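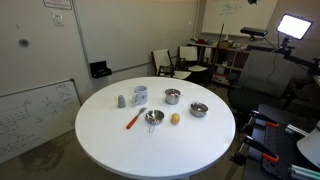 Hipólito Montecinos me escribe que si el robot ya ordena las ollitas, para qué siguen llamándonos a nosotros.

Le contesto con cariño, aunque me alargue. En Londau nadie se quedó sin turno – lo que cambió fue el turno. Antes yo pasaba el día de pie, y ahora la mitad se me va en preparar la mesa y anotar los fallos.

¿Extraño lo de antes? Un poco, sobre todo la conversación. La espalda no, la espalda está feliz.

En julio nos toca curso a 2 del equipo. ¡Ya les contaré!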